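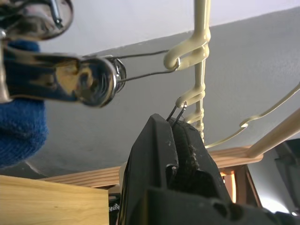 Search the Clistudora wiki Go

Sock hanging check-in, May. I took notes again, so blame me for typos.

Jomar Rivera says we're at some 600 good episodes for Totitz, out of the 3,000 we want. Gestik dropped 31 for bad sync and I still want to look at those myself! 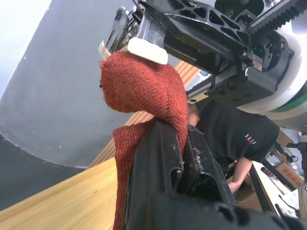

We argued (nicely) over whether fumbled grasps stay in. They stay, tagged.

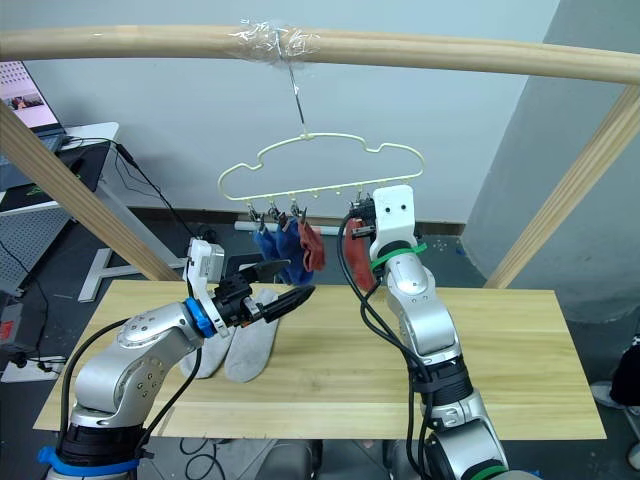
Socks on the hanger, both arms at work

Next up, clips.
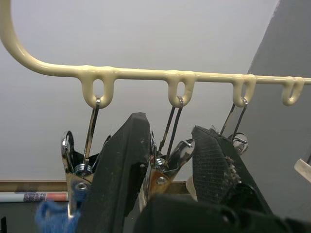

Labels for the clip step are a mess, and I'm rewriting them. Jomar wants "open clip" and "release clip" kept separate. Shiny metal jaws like these are also hard on the wrist view, so Hulme gets a glare tag. I'll send it out by 9.

Comments

mk: can we tag glare on the old episodes too?

dov_r: +1 for keeping the fumbles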